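# Chapter 4: When Part of the Job Moves to a Machine

By the end of this chapter you should be able to:

- explain the difference between a job and a task
- describe how automation changes the work of people who stay in the same post
- say what an employer ought to settle before a new machine is switched on

## 4.1 Jobs and tasks

People often talk about machines taking jobs. It is more useful to start with tasks. A job is a bundle of tasks, some of them easy to see and some of them hardly noticed, even by the person who does them. A stores assistant fetches parts, puts them back, checks labels, signs for deliveries, answers the telephone and tells a new starter where the gloves are kept. A machine may be able to take over one or two of these. It is rare for it to take over the whole bundle.

In this chapter we follow one employer, Sevow, a firm that repairs and refits small household appliances. Its main workshop is at Irnudau and has 70 staff. In December the firm began a project called Plutwood, which set out to find which tasks in the stores and on the repair benches could be given to robot arms. The arms were to work in the same rooms as the staff, on the same tables and with the same furniture.

The project team began by asking staff to write down what they did in a normal shift. The lists came back with 100 separate tasks. Many were very small. Opening a drawer was on nearly every list, usually as part of something else: open the drawer, take out the part, close the drawer, carry on.

A small task of this kind is not always simple for a machine. A person opens a drawer while looking at something else and hardly thinks about it. A robot arm has to find the handle, bring its fingers to the right height and angle, take hold, and pull in a straight line. If the cabinet has been turned a little, the line of the pull changes with it. For this reason much of the early work is done in simulation, where an arm can try the same movement again and again before a real one is put near a bench.

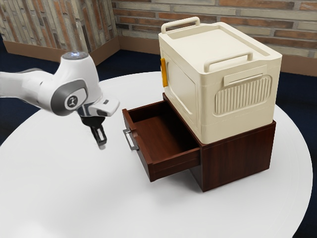
Why do employers start with such small tasks?

Small tasks are repeated many times in a shift, so even a modest saving adds up. They are also easier to check, and easier to hand back to a person if the machine does them badly.

## 4.2 What changes for the people

At Irnudau no post was removed in the first stage of Plutwood. The work itself did change, though, and staff noticed it in three ways.

The first was tidiness. Stores staff had always kept things where they suited the person on shift. Now cabinets had to stay in agreed places, and nothing could be left leaning against a drawer. Some people liked the new order. Others felt that the room had been arranged for the machine and that they were working around it.

The second was pace. Fetching parts had given bench staff a short walk and a change of position. With fewer walks, they sat for longer. Sevow answered this by adding a break of 9 minutes to each half of the shift – a change that had not been in the original plan.

The third was responsibility. When an arm stopped, somebody had to decide whether to restart it, move the part by hand or call a technician. This was a new task, and at first it belonged to no one's job description. It was given to the stores assistants after the first month, with training and a higher pay grade.

The Sotiropoulos method, which we shall use in the exercises, sets out changes like these in a table with four columns: tasks that go, tasks that stay, tasks that change and tasks that are new. The last column is the one most often left blank when a project is being planned.

## 4.3 Before the machine arrives

An employer who waits for problems to appear will usually find that staff have already worked out their own answers. Some of these will be good ones. Others may be unsafe, such as reaching past an arm to save time. It is better to agree beforehand who may stop the machine, who may restart it, and how a complaint about it is to be made.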